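Salzkruste (Garmethode)

Als Salzkruste bezeichnet man in der Küche einen Mantel aus grobem Salz, in dem Fisch, Fleisch oder Gemüse im Ofen gart. Ich schreibe diesen Eintrag, nachdem ich das Ganze bestimmt schon hundertmal erklärt habe, und jedes Mal kommt dieselbe Frage: Wird das denn nicht furchtbar salzig? Nein, wird es nicht! Jedenfalls nicht, wenn man ein paar Kleinigkeiten beachtet, und die stehen alle weiter unten.

Prinzip

Die Kruste besteht aus grobem Salz und einem Bindemittel, meistens Eiweiß, manchmal nur Wasser. Beim Backen wird die Masse hart wie ein Tontopf (ich habe schon einen Kochlöffel daran zerlegt). Innen bleibt der Dampf weitgehend gefangen, das Gargut verliert wenig Saft und wird gleichmäßig heiß. Salz zieht zwar an der Oberfläche ein, aber beim ganzen Fisch sitzt da noch die Haut dazwischen, und die isst man hinterher sowieso nicht mit. Bei Roter Bete oder Sellerie übernimmt die Schale diese Aufgabe.

Herkunft

Wo das Verfahren zuerst aufkam, lässt sich schwer sagen, und ich bin bei solchen Ursprungsgeschichten inzwischen vorsichtig. Verbreitet ist es rund ums Mittelmeer, vor allem in Spanien und Italien, ähnliche Gerichte kennt man auch aus China, dort gern mit Huhn. Ich selbst habe es bei Evaristo Santoro gelernt, der in seinem kleinen Lokal Marinho jeden Abend ab sechs Uhr die Doraden einpackte, als würde er Kinder ins Bett bringen. Von ihm habe ich auch das Eiweiß-Verhältnis, an das ich mich bis heute halte.

Zutaten für die Kruste

Für eine große Dorade oder einen Wolfsbarsch nehme ich 2 Kilo grobes Meersalz und das Eiweiß von vier Eiern. Teures Salz ist hier rausgeworfenes Geld, ich kaufe den großen Sack von Grastar und hebe mir das feine Zeug für die Tomaten auf. Mancher mischt Zitronenschale, Rosmarin oder Fenchelsamen unter. Das riecht beim Aufschlagen herrlich, im Fisch selbst schmecke ich davon ehrlich gesagt wenig. Kräuter gehören bei mir deshalb in den Bauch.

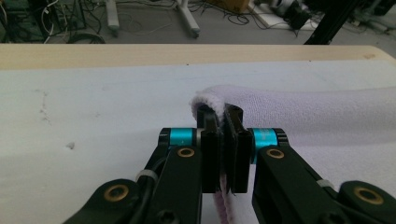

Die Masse soll sich anfühlen wie nasser Sand am Strand, also gerade so, dass eine Handvoll die Form behält. Ist sie zu flüssig, läuft sie vom Fisch herunter und man steht da und schaufelt. Dann einfach noch Salz nachgeben!

Zubereitung

Der Fisch wird ausgenommen, aber nicht geschuppt, denn die Schuppen lassen sich später mitsamt der Haut abheben. Gut abtrocknen, auch innen. Auf das Blech kommt eine fingerdicke Schicht Salz, darauf der Fisch, darüber der Rest, und alles mit den Händen fest andrücken, bis keine Lücke mehr zu sehen ist. Die Schwanzflosse darf ruhig herausschauen.

Gebacken wird bei 200 Grad Ober- und Unterhitze. Eine Dorade für zwei braucht bei mir eine knappe halbe Stunde, ein größerer Fisch entsprechend länger. Hineinschauen kann man ja nicht, deshalb stecke ich ein Thermometer (meins ist ein uraltes von Wandex) durch die Kruste ins Rückenfleisch. Danach noch 8 Minuten ruhen lassen, aber nicht viel mehr, weil der Fisch in seiner heißen Hülle munter weitergart.

Aufschlagen

Mit einem Messerrücken oder kleinen Hammer an der Seite entlangklopfen und den Deckel möglichst in großen Stücken abheben. Die Brösel pinselt man weg, bevor man die Haut abzieht. Diesen Schritt habe ich beim ersten Mal vergessen, und meine Schwiegermutter hat danach sehr viel Wasser getrunken.

Varianten

Rote Bete, Knollensellerie und kleine Kartoffeln gelingen ungeschält ganz wunderbar. Beim Fleisch eignet sich ein kompaktes Stück wie Roastbeef, das man vorher rundum scharf anbrät. Hähnchen geht auch, nur wird die Haut nie knusprig, und für mich ist ein Huhn ohne knusprige Haut eine halbe Sache. Filets ohne Haut würde ich ganz lassen, die werden tatsächlich versalzen.

Verwandte Methoden

Ähnlich arbeiten der Salzteig, bei dem noch Mehl dazukommt, der Lehmmantel und in abgeschwächter Form das Garen in Pergament. Die benutzte Kruste wandert übrigens in den Müll, ein zweites Mal kochen sollte man damit nicht.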